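4.2 Grasp Alignment from the Wrist View

The alignment module runs after the coarse planner has brought the gripper over the part and before the close command is issued. Its input is a single rendered wrist view; its output is a lateral correction and a yaw correction, both in the gripper frame. We reuse the simulator interface of Deseo and keep the controller of Frerichs and Kvam without changes to its gains.

A color threshold is not enough to fix the pose of a long bar. When the far end lies outside the view, position along the long axis is poorly constrained, and small errors there move the contact point onto a raised collar. We therefore fit the side edges of the bar first and then search along the fitted axis for the shading steps produced by the collars. 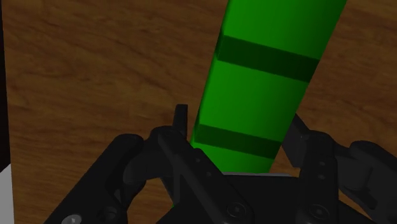 Figure 2. Simulated wrist view with the jaws open on either side of a green bar with two raised bands. The far end of the bar is out of view.

The edge fit uses a robust line estimator with a fixed inlier threshold. Wood grain in the table texture produces many weak gradients, and these are removed by requiring hue agreement on one side of each candidate edge. Pixels belonging to the gripper are masked using the known joint angles, so the mask follows the fingers as they open.

The training split holds 1,853 rendered views and the test split 970. Table texture and light direction were varied between episodes; bar geometry was held fixed. If fewer than two collar steps are found, the module returns the yaw correction only and the planner requests another view from a higher standoff. Failures of this kind are reported separately in Section 5.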